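Rarkside Handheld Capture: Frequently Asked Questions

Applies to all sites recording manipulation data with hand-held grippers under the Trullosico working rules. Last revised September. Questions not covered here go to the site lead first, then to the rules desk at Lumbantobing.

Who has to follow these rules?

Anyone who holds a gripper tool while it is recording, and anyone who sets out the objects. Staff who only review footage are covered by the Trilillow handling note instead.

Is this a safety standard?

No. It is a house code of practice. It sits under the site risk assessment and does not replace it. Where the two disagree, the risk assessment wins and the conflict should be reported so that the code can be corrected.

How long may one person record without a break?

90 minutes, including resets. The limit applies to the person and is not restarted by changing tool or table. Sites may set a shorter limit but not a longer one.

Does the tool count towards a lifting assessment?

Yes, if the complete assembly weighs more than 1575 grams. Weigh it with the battery, straps and wrist mount fitted. Below that figure, a normal fit check is enough.

What does the fit check involve?

Close the straps, open and shut the hand fully, then turn the wrist both ways. No module should shift and no wire should pull tight. If a strap leaves a mark after a short trial, refit it. Loose cable ends are taped back along the forearm, never across the palm.

Do the number labels have to face the camera?

No. The label identifies the unit for the log and is read before recording starts. It may sit at any angle. Type the number into the log — do not rely on reading it from the footage later.

Which objects are allowed on the table?

Soft goods, footwear, closed packaging, empty containers and household items without an edge or a charge. Glass needs written approval from the site lead. Anything with an exposed blade is refused.

Can packaging stay on the table with the object?

Yes, where the task plan lists it. Thin film and translucent wrap are useful because they are hard to segment, but they also slide. Wrap that falls to the floor is picked up before the next take, by hand and with recording stopped.

What about straps and laces?

Note the starting position of any strap longer than the object is wide. A looped strap can catch a fingertip, so approach it from the open side.

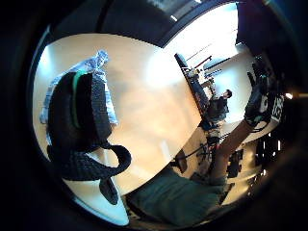

Page 4 of 6

May other people be in the room?

Yes. Colleagues may carry on with their own work at a desk or counter in the background, provided they have signed the room notice. Visitors who have not signed must stay out until the take ends. A person who asks to be removed from a recording is blurred in every copy.

Is daylight acceptable?

Yes. Tall windows behind the work are permitted. Lamps are set to 2000 lumens at most, and blinds are left as they are for the length of a session. Changing them halfway through splits the session in the log.

Where do I report a fault?

Use form 439. Give the unit number, the time of day and the last task completed. Take the tool out of use until the form has been answered.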